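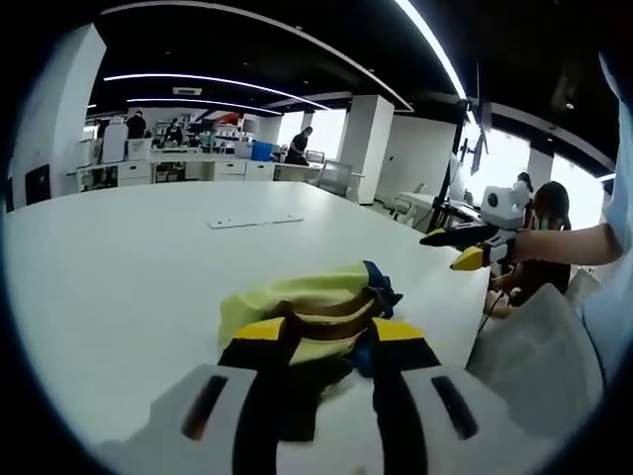

## Válvulas, transformadores e o ruído que fica: conversa com Hermenegildo Cisneros

Hermenegildo Cisneros projeta amplificadores para guitarra e baixo na Drilotik desde que a marca deixou de fazer apenas pedais. O modelo mais recente, o Hivholm, é um combo a válvulas com um único canal e fonte de alimentação sobredimensionada. Falámos com ele num sábado, na oficina de Pelberg, enquanto um dos protótipos aquecia na bancada de medição.

A primeira pergunta foi sobre a escolha de um só canal, num mercado em que os concorrentes oferecem dois ou três. Cisneros respondeu com o esquema à frente. "Cada canal adicional exige comutação. Relés, optoacopladores, pistas mais compridas. Tudo isso acrescenta capacitância parasita e pontos de falha. Com um canal, o sinal percorre o caminho mais curto que consegui desenhar entre o jack de entrada e a grelha da primeira válvula."

A primeira válvula é uma ECC83, com cátodo polarizado por resistência de 1,5 kΩ e condensador de desacoplamento de valor relativamente baixo. O efeito é um corte suave nos graves logo no primeiro andar. Segundo Cisneros, é aí que se decide se o amplificador aguenta humbuckers de saída elevada sem perder definição na sexta corda.

"Muita gente corrige os graves no controlo de tonalidade, que já vem tarde", diz. "Se a primeira etapa deixa passar tudo, a segunda satura com energia que o altifalante nem sequer vai reproduzir bem. Prefiro retirar antes e devolver depois, no andar de potência."

Essa devolução faz-se pelo controlo de ressonância, ligado à malha de realimentação negativa. No Hivholm, o potenciómetro altera a quantidade de realimentação abaixo de 200 Hz e deixa o resto do espectro praticamente intacto. O controlo de presença trabalha no extremo oposto, de forma convencional.

### O transformador de saída

Foi o componente que mais atrasou o projeto. A Drilotik encomendou as primeiras unidades à Tapia, uma bobinadora com a qual já trabalhava nos indutores dos pedais de wah. O primeiro lote tinha a resposta pretendida nos agudos, mas saturava cedo nos graves.

"O núcleo era pequeno para a indutância primária que eu tinha pedido", explica Cisneros. "O erro foi da minha especificação. Eu tinha calculado a secção para 80 Hz, a pensar na guitarra em afinação normal. Depois apareceram os baixistas a experimentar o protótipo, e os guitarristas com afinações em si. Refizemos tudo com mais ferro."

A versão final usa enrolamentos intercalados em cinco secções. A intercalação reduz a indutância de fuga e, com ela, a tendência para oscilar quando se aumenta a realimentação. O preço a pagar é a capacitância entre enrolamentos, que Cisneros considera aceitável num amplificador de instrumento. "Em alta fidelidade seria outra discussão. O altifalante de guitarra cai a pique acima dos cinco quilohertz. Não vou gastar cobre a defender frequências que o cone não reproduz."

O transformador acrescentou peso ao conjunto. Perguntámos se isso não afasta músicos que carregam o próprio material. Ele encolheu os ombros. "Afasta alguns. A caixa é de pinho, foi onde conseguimos poupar. Quem quer leve tem a classe D, e há classe D muito boa."

### Ruído e aterramento

O protótipo que estava na bancada tinha o número 3489 escrito a marcador no chassis. Cisneros usa numeração interna contínua para placas, pedais e amplificadores, pelo que o número nada diz sobre a quantidade de Hivholm construídos.

A medição em curso era de ruído residual, com a entrada em curto-circuito e o volume a meio. O pico dominante estava nos 100 Hz, como é habitual num retificador de onda completa ligado a uma rede de 50 Hz. "Se vejo 50, o problema é de acoplamento magnético ou dos filamentos. Se vejo 100, é da filtragem ou do retorno de massa. Só com isto já se poupa uma tarde de procura."

O Hivholm usa massa em estrela repartida: cada andar tem o seu ponto local, junto ao condensador de filtragem respetivo, e esses pontos ligam-se em sequência até à fonte. A ligação ao chassis faz-se num único local, perto do jack de entrada. Os filamentos das válvulas de pré-amplificação são alimentados em corrente alternada, elevada por uma tensão contínua obtida num divisor resistivo.

"Perguntam-me muito por que não uso corrente contínua nos filamentos", comenta. "Porque obriga a retificar uma corrente considerável, com picos de carga nos condensadores, e esses picos podem injetar mais ruído do que aquele que se queria eliminar. Com os fios bem torcidos e encostados ao canto do chassis, a alternada chega."

### Captadores e cabo

A conversa desviou-se para o que está antes do amplificador. Cisneros testa com três guitarras, uma delas com captadores ativos, e insiste em que o comprimento do cabo faça parte do teste. Um captador passivo forma com a capacitância do cabo um circuito ressonante, e a frequência dessa ressonância desce à medida que o cabo cresce.

"Um músico muda de um cabo de três metros para um de nove e acha que o amplificador ficou escuro. Com captadores ativos quase não se nota, a impedância de saída é baixa. Por isso meço sempre com as duas situações - se afinar o brilho só para uma delas, metade dos clientes vai queixar-se."

A resistência de entrada manteve-se em 1 MΩ. Houve uma versão com comutador de impedância, abandonada depois dos ensaios com músicos, que o deixavam sempre na mesma posição.

### Manutenção

A placa do Hivholm é de circuito impresso, com os suportes das válvulas montados no chassis e ligados por fio. Cisneros defende a solução pelo lado da assistência: o calor e o esforço mecânico da troca de válvulas não passam para as soldaduras da placa. A polarização das válvulas de potência ajusta-se por um potenciómetro acessível na traseira, com pontos de medida ao lado, um por válvula.

"O técnico mede em milivolts e lê diretamente em miliamperes, porque a resistência de cátodo é de um ohm. Não precisa de tirar o chassis da caixa."

As primeiras unidades saem de Pelberg em junho. A coluna de extensão ainda está em ensaio, com dois altifalantes candidatos, e Cisneros não quis dizer qual deles prefere. O protótipo continuava ligado quando saímos, já com a segunda série de medições a correr.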